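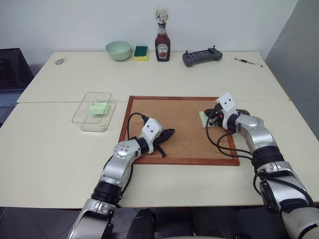

Green bowl and a washing-up sponge on the white tables

Clutch bite point has moved right up, should I be worried?

Posted Monday, April 22, 2024

Hi all, I've got an old Perkow estate with a five-speed box and it's been lovely until recently. Since January the bite point has crept up and up, and now the pedal is nearly all the way out before anything happens. It doesn't slip on the flat, but on the hill out of Milleck in fourth the revs climbed and the car didn't really go with them. My local garage wants 238 quid just to take the box out and have a look - is that normal? I only do 40 miles a week and I'd quite like to get the summer out of it.

Åsmund Sjöberg replied:
Revs rising in a high gear under load is a slipping clutch, I'm afraid. Before you pay anyone, find out whether yours is cable or hydraulic. Mine was cable and the adjuster had seized, so the clutch was never fully engaging. I freed it off, wound it back 3 turns and had another year out of it! If yours is hydraulic there's nothing to adjust and you're looking at a new kit. I fitted a Dimport one and it's been fine, bit heavy on the pedal for the first week. Get the release bearing done while the box is out - you don't want to pay that labour twice.

hillstart30 replied:
Sounds steep just for a look. Ask if it comes off the bill if they do the job.

oldestate replied:
Had a Szilágyi kit in mine, judders in reverse. Wouldn't buy again.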